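3.2 Folding surface and garment state

The folding station at the Hakala site is a plain white table, chosen because store staff in the Trarik trial had complained of patterned tops that hid the edges of pale clothing. Garments reach the table unfolded and are worked on one at a time. Our interest in this section is the state of the cloth between arrival and final stack, a stage that earlier accounts of retail folding pass over quickly.

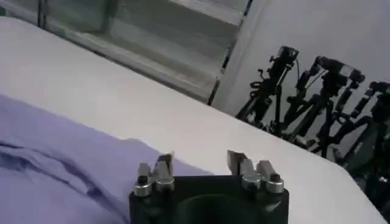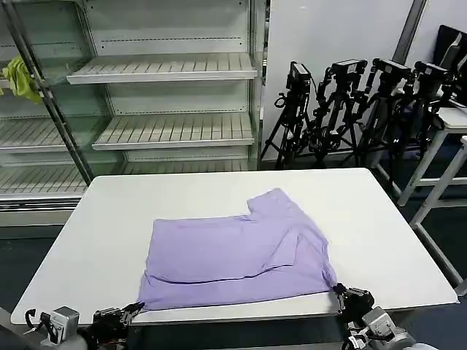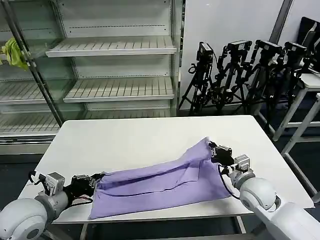
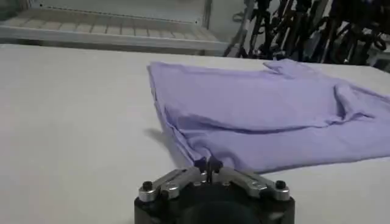
Figure 2. Lavender-purple cloth on the white table.

We distinguish 3 garment states. In the open state, the body of the shirt lies on the surface with its sleeves and hem free to move. In the gathered state, the fabric has been drawn together along its length, and the outline no longer gives a reliable guide to the position of the collar. In the folded state, at least one fold line has been set and the outline is close to a rectangle. A garment may pass through the gathered state more than once, and coders were told to record each return as a separate entry.

Short sleeves proved harder to code than long ones. A short sleeve that has flopped back on itself can look like a deliberate fold, and the 2 coders differed most often on this point. The rule adopted in September was to count a sleeve as folded only when it lies flat against the body of the shirt - a raised cuff is coded as open.

Wrinkles were treated separately from folds. A crease that runs the full width of the garment was logged as a fold line, while shorter creases were logged as surface wrinkling and left out of the main count. In all, 200 garments were coded under this scheme, giving 1,175 state entries. The Okik set, which contains only knitted items, is reported in Section 4.

Copyright Puvance Textile Handling Group. All rights reserved. Contact | Back to top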